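Lounge Area Working Group – Minutes
Wednesday, 10 a.m., ground floor lounge

Chair: Danica Begović
Present: Suryani Lau, Patricio Robles, Naa Odoi
Apologies: Nana Fiadzo
Minutes: Naa Odoi

1. Minutes of the previous meeting
Accepted with one correction. Under item 3, "carpet" should read "floor covering."

2. Floor
S. Lau reported on the gray wood-look planks. The Troltari maintenance sheet calls for dry sweeping daily and damp mopping weekly, with a neutral cleaner. The present contract covers mopping only. Small items of litter between the seating and the partition are therefore left until the weekly visit. Agreed to ask for a daily sweep as a contract change. P. Robles noted that the light and dark streaks in the planks hide dust well but do not hide scuffs, and asked that the sofa be lifted when moved.

3. Waste bin
The group discussed the pedal bin with the yellow lid and whether it should stay at the foot of the white partition.

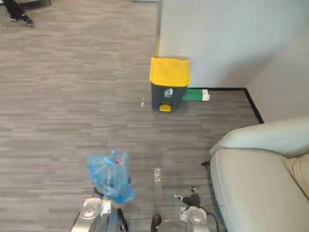 P. Robles favored keeping it there, within reach of the sofa and clear of the route to the door. D. Begović asked for a check on the wall finish behind it, as the lid may touch the paint when fully open. Moving the bin forward by 2 inches would be enough if so. S. Lau suggested a second bin for recycling. Vivia has quoted for a matching unit; the quote is valid until the end of February. No decision – carried forward until the wall check is done.

Packages are not to be stored on the floor along the black baseboard. Supplies go in the hall closet.

4. Seating
The light gray sofa stays in its present position. Upholstery cleaning by Swai was discussed. The price is per seat and excludes loose cushions, so the beige cushion would be charged separately. N. Odoi to ask for a single price.

5. Edge trim
The yellow strip on the partition corner is to be kept. Gadis will supply 3 spare lengths with the next order.

6. Actions
S. Lau – request daily sweep from contractor
P. Robles – check wall behind bin, report clearance
N. Odoi – revised price from Swai
N. Fiadzo – confirm shelf space in hall closet

7. Next meeting
Same room, 2 p.m. Date to be sent out by the chair.

Meeting closed 10:50 a.m.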